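Jandberg has spent the past year teaching two-armed robots to handle dishes, with a person guiding every motion by remote control. The head of its demonstration program said the work begins with people, and with patience.

"An operator needs nearly 40 hours before we keep anything they record," the program head said. "Early attempts are full of hesitation, and the robot will copy hesitation." 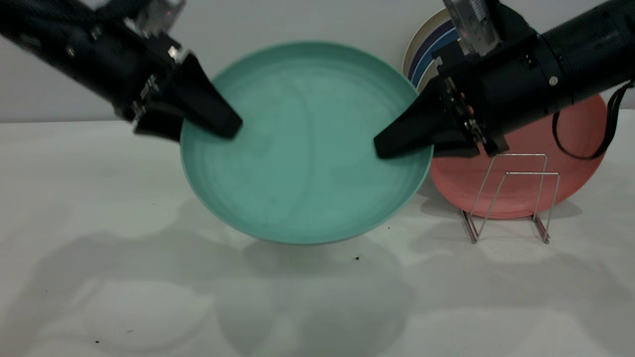
Plates remain the hardest item on the list. "Two arms must agree on one object. If one hand pushes and the other has not settled, the plate turns. Our operators learn to wait — a short wait, but a deliberate one."

The program employs 16 operators at its Skandalmont site and has collected 2,000 demonstrations to date. 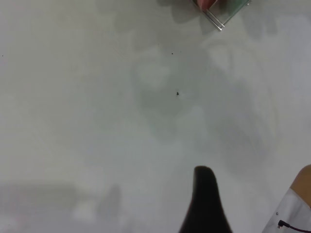 "We also ask them to vary the starting position," the program head continued. "A robot shown one perfect path knows only that path."

Jandberg expects to share its training guide with its partner Zulilex in December.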